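Budgeting for the Hand-Held Gripper Kit
Notes for the equipment planning session, Mon 30 December

I promised I'd write up the money side of the gripper project, so grab a coffee. These notes go with the Coker planning sheet, and I'm assuming you've got it open next to you.

Start with the task list, please! Every year I get a plan that opens with a supplier's price page and works backward, and every year that plan runs out of money before the spare parts are ordered. Write down what you want picked up, how wide it is and how easily it squashes, and only then go looking at hardware.
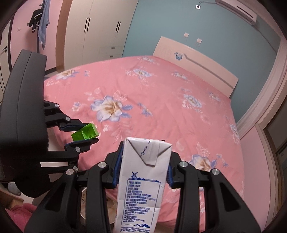

Fig. 1. Two hand-held grippers in a bedroom, one on a milk carton, the other on a small green block.

A carton and a toy-sized block are very different jobs for the same budget line. The block mostly asks for a decent grip on something little, while a carton has weight, it creases, and the opening has to be wide enough in the first place. Look at the blue pads on the inner faces of the fingers too. Pads belong under consumables on your sheet (please don't bury them in "misc"), and so do the pivot screws.

Now, quantities. Our Shao lab plan has 3 pairs of grippers, so that's six units, plus 32 replacement pads. I get asked why we buy so many pads — well, I'd rather have a drawer full than stop a session halfway through. The pads go in the December order with everything else, and we pay shipping once.

Quotes: ask both Skitel and Proden, and ask for the same things in the same order or you'll never be able to compare them. You want the unit price, spares, shipping, lead time and what the warranty leaves out. My first Proden quote looked wonderfully cheap until I spotted that the pads were sold separately. I still wince a bit.

Then there's the stuff people forget:
Storage cases
Chargers and cables
Household objects to practice on (groceries count!)
Travel to homes

Keep 5 percent back for surprises. Bring your draft sheet to room 201 and we'll go through the totals together.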